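OK, thread time. I've been building a little house robot on the bench in our shared workshop since March and people keep asking how it's going. It's going! Mostly in simulation, but going.

The robot is called Trenby. Two drive wheels, one caster, a mast with a camera on it, and a gripper I printed three times before it closed straight. It weighs more than I wanted. Everything weighs more than I wanted.

The sim side runs on a used desktop under the bench. I load a room, drop a virtual camera in at mast height, and let the planner wander while the real Trenby sits on the charger with one wheel off (long story, see the post about the hub bolts).

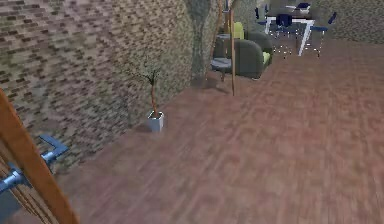 Sim room, looking past the door toward the desk and chairs

Door handles first. My gripper opens to 87 mm, plenty for a lever, and the planner still came at it from the wrong side over and over. I flipped one sign in the wrist code and felt both very smart and very dumb.

Then thin stuff. Poles, plant trunks, chair legs. My obstacle map used to throw away anything skinny as noise, so Trenby would happily plan a path straight through a pole like it was a ghost. Turned the filter way down and now it sees ghosts everywhere instead. Somewhere in the middle there's a good number, and I'm at 7 after a whole evening of trying.

Somebody asked what the software is. The planner is my own mess, I call it Trikell, and it's up to 331 commits now, a lot of which say "fix" and then "fix the fix."

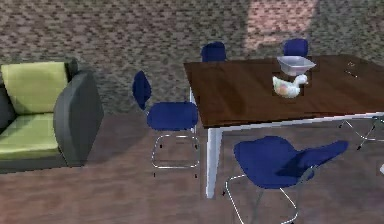

Picking things up is the part I care about most, and it's the part that runs slowest on the little computer I bolted to the base. Trikell has to find an object, guess its size, and choose a grasp before I get bored and walk off. The small white duck on the table is my favorite target — round body, head sticking up on one side, so a lazy grasp goes for the neck every single time. The tray behind it makes things worse, white next to white. I ended up scoring grasps by how close they are to the middle of the object and the neck-grabbing mostly stopped!

Score so far: 753 simulated grasp attempts logged. I'm not posting the success rate until it's less embarrassing.

Next up is knowing where it is. Trenby has wheel odometry plus whatever the camera can match, and when it parks too close to a wall the matching goes to pieces. Speckled texture is the worst for this, every patch looks like every other patch.
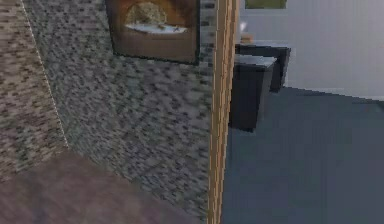 So I'm adding a rule that if the matches get shaky, it backs up a bit and turns until it finds some nice strong edges. Corners, door frames, furniture, anything with a line in it. Cheap trick, maybe ten lines of code, and the drift already looks better in the logs.

Hardware to-do before it gets to roll around for real: put the wheel back on, shorten the mast, redo the wiring that I swore was temporary, and find a longer belt for the lift.

I'll post the wheel hub files once I've fixed the bolt spacing. Please don't print the old ones, they crack.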